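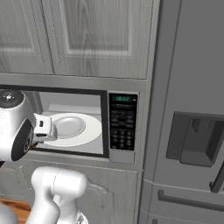
Second Shift at Pulport

Sneha Uniyal got to her desk at four and the plate was still in the microwave. It had been in there when she left on Saturday. The arm was parked with its fingers near the glass, and the clock on the microwave said what it always said, a little after half past six in the evening. Time did not pass in the kitchen unless somebody pressed run.

She pressed run.

The job was called kitchen review. Before Pulport bought the simulator there had been a real kitchen on the ground floor in Cetetside, with two real arms and five people on each shift. Sneha had worked in it for three years. She had wiped soup off the counters and put the plates back where they started so the arm could try again. By the end of a shift her feet hurt and she smelled like dish soap. Now the kitchen was on a screen, and a reset took less than a second. Of the five people on her shift, two were left.

The other one was Aslak Sjögren. He came in at ten after four with his coat on and stood behind her chair.

"What's it doing?"

"Door," she said. "It was door all last week."

"Did it get any?"

"I don't know yet. I'm opening the overnight."

The overnight was a list. The system ran the same task again and again while the building was dark, and it marked each try pass or fail by itself. It had done 400 since the last shift. It was sure about most of them. The ones it wasn't sure about went into a folder with her name on it, and there were 55 in the folder.

"It was 308 when we started this," Aslak said.

"I remember."

He hung up his coat. He didn't have to say the rest. When the folder held 308 there had been a reason for two chairs. Biswas, who ran the floor, had already moved Aslak to half his time on the Bumier account, which was warehouse shelves and no kitchens. Aslak said shelves were fine. He said a shelf was a shelf.

Sneha opened the first one. The white fingers went toward the door, stopped short, and tried again lower down. She marked it fail. In the second one they touched the door and slid along the front. Fail. In the third the door opened partway and the arm seemed to consider this enough. She watched it twice and looked up the rule. The rule said the plate had to be reachable. She marked it fail and typed the reason in the box.

"You still type the reason?" Aslak said.

"It asks for one."

"It says optional."

"I know what it says."

He pulled his chair over. He had his own screen, but the shelves weren't due until six. They watched together for a while the way they used to downstairs, when the real arm would go for a real mug and all five of them would stop talking. Downstairs you could hear it. The joints made a noise before they moved, and after a few months you knew from the noise whether the mug was going to make it. Sneha had been good at that. She had once caught a bowl at waist height before the arm finished dropping it, and Biswas had bought everybody lunch.

"They emptied it out," Aslak said. "Downstairs. I walked by."

"All of it?"

"The counters are still there. They took the fridge."

She kept going through the folder. At number nineteen the fingers went in behind the edge of the door, pulled once, and the door swung all the way open. The arm backed off, came around, and stopped over the plate. It was a good one. It was how she would have done it, a little to the side so as not to hit her own wrist.

"Why'd it send you that?" Aslak said.

"It wasn't sure."

"That's a pass. My mother could see that's a pass."

She marked it pass. The box came up and asked her for a reason, optional. She thought about it for a minute. Then she typed that it had left itself room, and went to the next one.

Biswas came by at half past five with a paper cup and asked how the folder looked. She said it would be done by seven. He asked if it could be done by seven every night. She said yes, probably, if the numbers kept going the way they were going.

"Good," he said. Then he stood there. "How are you with shelves?"

"I haven't done shelves."

"Aslak can show you."

"Sure," Aslak said.

Biswas nodded and walked back toward his office. Sneha finished number thirty-one. She reset the kitchen out of habit, though she didn't need to, and the door was shut again with the plate behind it. Then she opened number thirty-two.

We use cookies to remember your reading preferences and to see which stories are being read. By continuing to use this site you accept our cookie policy. Accept | Manage settings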